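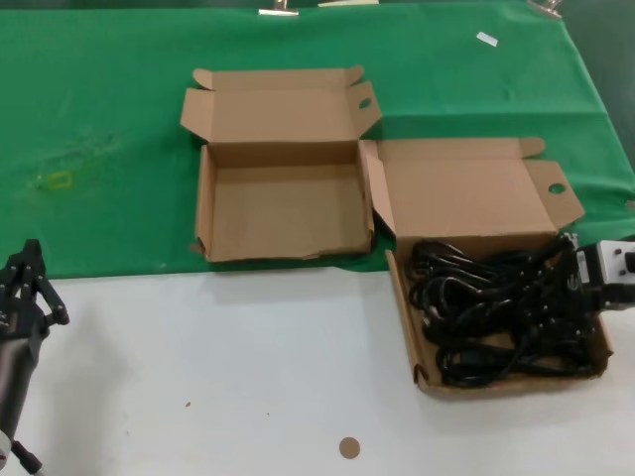 Duas caixas de papelão abertas, o pano verde e a mesa branca.

Na quinta-feira passada o Turville ganhou fora de casa por três a um e eu fui dormir quase às duas da manhã, de tão contente. Quem me acompanha sabe que não é todo dia que isto acontece com a equipa que escolhi (escolhi mal, dizem os meus irmãos, mas uma pessoa não muda de clube de hóquei como quem muda de operadora de telefone). Queria escrever logo na manhã seguinte, ainda com café na mão, mas meteu-se o trabalho, meteu-se a escola dos miúdos, e só agora é que me sento.

Quero falar sobretudo do Tiburcio Jaramillo, porque os resumos que li falaram de toda a gente menos dele. O Jaramillo joga à defesa, no segundo par, e não marcou nem assistiu em nenhum dos três golos. Se forem ver a ficha do jogo, não encontram lá nada ao lado do nome. Só que eu estive a olhar para ele o primeiro período inteiro, um bocado por teimosia, e acho que foi das melhores exibições que lhe vi em 14 jogos esta época.

Reparem no segundo golo, se conseguirem apanhar a repetição. O passe é bonito, o remate da Kofler é bonito (a Johanna Kofler naquele lado é um caso sério, já lá vamos), mas antes disso há um disco perdido junto à tabela, no nosso terço, com dois adversários do Ormsby em cima. O Jaramillo encosta o corpo, espera um segundo a mais do que eu teria coragem de esperar, e faz sair o disco baixinho para o meio. Demorou três segundos, se tanto. Eu levantei-me do sofá nessa altura, antes do golo, e a minha mulher perguntou-me o que é que eu tinha visto. Não soube explicar lá muito bem.

Para quem chegou ao blogue há pouco tempo: a liga da Branditura é mista, amadora, e joga-se num pavilhão onde cabem pouco menos pessoas do que num cinema de bairro. Há quem ache graça ao nível. Eu acho que se vê melhor hóquei ali, a seis metros do gelo, com as lâminas a raspar e os treinadores a gritar, do que em muita transmissão cara. Desta vez não pude ir, porque o jogo era em Jukirdale e são quase quatro horas de carro com a estrada como está em janeiro. Vi pela transmissão do clube da casa, que tem uma câmara só e um comentador que trata toda a gente pelo apelido, incluindo o árbitro.

Voltando à Kofler. Fez dois dos três golos, o primeiro num ressalto e o segundo naquela jogada de que falei, e no fim, quando lhe puseram o microfone à frente, passou a conversa toda a falar das penalidades. Tivemos demasiadas, disse ela, e tem razão. No segundo período ficámos duas vezes seguidas com menos um jogador e foi aí que o Ormsby reduziu para dois a um. A primeira penalidade foi justa, um taco preso nas pernas do adversário, coisa de cansaço. A segunda já me custou mais a engolir, mas também sei que sou suspeito nestas matérias.

O Emanuel Ursu, na baliza, aguentou o que havia para aguentar. Há uma defesa dele com a perna esquerda, já no terceiro período, que me fez lembrar os tempos em que eu próprio achava que podia ser guarda-redes! Durou uma época, essa ilusão. Tinha uns patins emprestados, dois números acima, e um treinador muito paciente que acabou por me sugerir, com toda a delicadeza, que experimentasse a estatística. E cá estou eu, tantos anos depois, com um caderno no colo.

Por falar em caderno: um leitor perguntou-me por mensagem se eu achava que a mudança na terceira linha era para ficar. Acho que sim, pelo menos até a Kylie Ruawai voltar da lesão no ombro. A Friederike Steinbach entrou no lugar dela e, não sendo tão rápida, ganha muitos lançamentos de disco. Na quinta ganhou quase todos os que disputou na nossa zona, e isso numa equipa que sofre a defender vale ouro. O problema vai ser quando a Ruawai estiver pronta. Quem sai? Eu não queria estar na pele do treinador. Talvez experimentasse a Steinbach ao centro da segunda linha, com a Kofler ao lado, mas confesso que digo isto do conforto da minha cozinha.

Ficámos em terceiro lugar, a um ponto do Ormsby e com um jogo a menos. Não quero fazer contas (quero, já as fiz, estão na página de trás do caderno), mas se ganharmos os dois próximos em casa a coisa começa a ficar interessante. No ano passado por esta altura já estávamos arrumados e eu andava a escrever sobre receitas de sopa, como alguns de vocês me lembram com alguma maldade nos comentários.

O próximo jogo é outra vez à quinta, às oito e meia da noite, e a esse vou. Levo o cachecol, a garrafa térmica e o meu filho mais novo, que já decidiu que quer ser o Ursu. Se alguém for do lado da bancada norte, venha dizer olá, costumo ficar na segunda fila, perto da porta do balneário.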